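Ivetcombe workroom: pictures and notes on the furniture and the small things

By Kayode Tamuno
2025-07-09

A short gallery from the workroom at Ivetcombe, followed by the notes people have been asking for. Most of the questions have been about the tables, the floor and how we keep the room tidy, so those are the subjects covered.
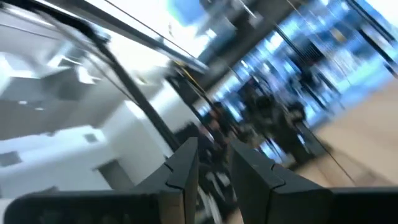
White surfaces and some small grey recesses.
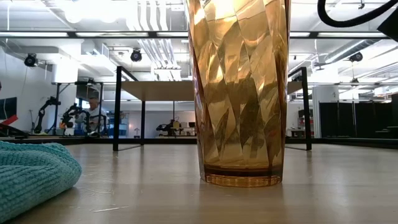

The amber tumbler and the teal knitted cloth on a light wooden tabletop.
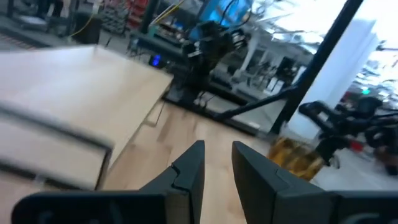
A light wooden table and the long planks of the floor.

The room was repainted before we moved in and we kept the white. It shows marks, but it also makes the most of the light, and in winter that matters more. Fatima Visser wanted a grey for the cupboard side. We tried a patch of it and it looked like undercoat, so it was painted over again the following week.

Tables

We bought the tables in two lots. The first lot came from Nesska and the second from Zarkum, and although both sellers call the colour "natural" the two don't match when they are pushed together. We stopped pushing them together. The Nesska tops are a little yellower and have a softer finish, and they mark if anything is dragged across them. The Zarkum tops are harder and easier to wipe down.

Legs on both are bolted from underneath. Check the bolts every few months. One table developed a wobble last winter that we put down to the floor for a long time, and it was a single bolt on the back left leg. The hex key is on a hook inside the first cupboard door. Please put it back there.

If you need to move a table, two people should lift it. Don't drag it. The feet have felt pads, but the pads come off when they are pulled sideways and the bare foot will scratch the boards.

Cleaning the tops is simple. Warm water with a small amount of washing-up liquid, a soft cloth, then a dry cloth. No spray polish. We used a spray for a while and everything set down on the tables slid.

Floor

The boards were already in the building. They are swept at the end of each day and mopped once a week with a mop that has been wrung out properly. Standing water gets into the joints and lifts the edges, and there is a place near the door where you can feel this with your foot.

Sand is the other trouble. The path outside is gravel and grit, and it comes in on shoes. There are two mats now, one outside the door and one inside, and the sweeping takes half the time it did. The inside mat should be shaken out and not just hoovered.

Cupboards

Cupboard space was short for the first year. The rule since then has been that anything used every day lives between knee and shoulder height, and anything used less than that goes up or down. It took an afternoon to sort out and another afternoon a month later, when we found that we had guessed wrong about half of it.

Labels are on the inside of the doors. Fatima typed them out and they are in large print, so there is no excuse for putting the tape in with the glassware. If a cupboard is full, tell one of us. Don't start a pile on top.

Tumblers, cups and cloths

We keep a box of ordinary household things in the room and they get a good deal of handling. Tumblers, cups, bowls, a few trays, and a stack of cloths. They are bought second-hand where possible. The Nkuna shop on the high street has a shelf of odd tumblers at the back and will usually put a few aside if you ask.

Faceted tumblers are easier to hold than smooth ones, but they take longer to clean. Use a soft brush for the grooves. A sponge goes straight over them and leaves the dirt where it was. Coloured ones hide smears, so hold them up to the window before you put them away.

Knitted cloths should be washed cool and dried flat. We lost two to a hot wash in the first month. They came out half the size and thick as felt, and they are now used under the kettle. Don't hang the knitted ones on a peg either. They stretch at the corner and never go back. Fold them in thirds and lay them on the middle shelf.

Woven tea towels can go in with everything else at a normal temperature.

Anything chipped or cracked goes in the bin by the sink, wrapped in newspaper. Write it on the sheet so that it can be replaced.

Cables

Cables that cross a walkway need to be taped down or taken up high. The tape we use now peels off without leaving glue on the boards. The earlier sort did leave glue, and it took white spirit and a lot of rubbing to get rid of it. Spare cables are coiled, tied and hung up by length, shortest nearest the door.

End of the day

Put the small things back in the box. Wipe the tables, sweep the floor, shut the cupboard doors. Chairs go under the tables and not on them. The last person out checks the windows, including the narrow one behind the shelving, which looks shut when it isn't.

Fatima has the cupboard list and can send a copy. Questions about the tables should come to me. The second set of shelves is due later in July, and I will add measurements for them to this page when they are up.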